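Sports Wiki > Endurance Sports > Orienteering > Ski Orienteering

Ski orienteering

Ski orienteering is an endurance winter sport that joins cross-country skiing with map reading. Racers carry a map of a forest laced with ski tracks, and they must visit a set of marked checkpoints, called controls, in as little time as they can. It is a thrilling mix! A strong skier who misreads one junction can lose minutes, and a modest skier with a sharp eye for the map can finish far up the results list.

Map and tracks

The map is the heart of the sport. It is based on a regular orienteering map, but the ski tracks are printed over the terrain in green so they stand out at speed. Thick solid lines mean wide trails where a racer can skate freely, thinner lines mean narrow tracks that are usually double-poled, and dashed lines mean slow or rough going. Contour lines matter just as much, because a short climb can cost more than a long, flat detour.

Racers hold the map in a rotating holder strapped to the chest, which leaves both hands free for the poles. The holder can be turned so the map always lines up with the direction of travel, and good skiers learn to flick it around with one hand between pole strokes. Many beginners fold a practice sheet of paper at home first and get used to finding their place on it quickly.

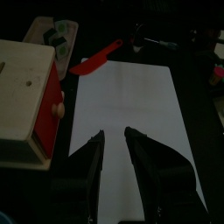
A sheet of white paper on a dark tabletop, with a red plastic toy knife at its top edge.

Technique

Skating is the main style on wide trails, and it is wonderfully fast. On narrow tracks there is no room to skate, so upper-body strength becomes a huge advantage. Most racers use sturdy skis slightly shorter than they would pick for an ordinary race, and many bring an older pair for early-season events when rocks poke through the snow.

Route choice is where races are won. In a dense network of tracks there may be dozens of ways to reach the next control, and the skier has only seconds to pick one. Coach Ylva Moen, whose training notes are widely shared among clubs in the Follard area, teaches new racers to plan the next leg while gliding downhill and to slow down before a junction instead of stopping after it. Cutting through the woods off the track is allowed in most races, and a bold shortcut through deep snow can pay off beautifully.

Race formats

Sprint races are short and frantic, with controls packed close together. Middle-distance races put the weight on steady map reading, and long-distance races are a real test of stamina with some big route decisions thrown in. Relays are a favorite with spectators. Teams at the Saarela Relay have 3 skiers each, and the courses are forked so that rivals on the same leg do not simply follow one another.

The Saarela meeting is also the biggest club event in its region. It drew 923 starters in its most recent season, from 59 clubs, and the open classes welcome complete newcomers. Ronja Skjelbred and Vaida Siliņa have both won its long race, Siliņa after a superb final loop in heavy snowfall.

Training

Summer work matters enormously. Athletes run foot orienteering races, roller-ski, and ride mountain bikes with a map holder on the handlebars, which is great practice for reading at speed. The Skiker camp, held every June, combines all of these over a long weekend. Its founder, Sixten Myklebust, set up the first roller-ski map course there on a loop of closed forest roads.

Newcomers need very little to begin: ordinary skating skis, a compass and a borrowed map holder will do for a first season.

Related articles
Foot orienteering
Mountain bike orienteering
Cross-country skiing techniques
Roller skiing
Saarela Relay
Reading contour lines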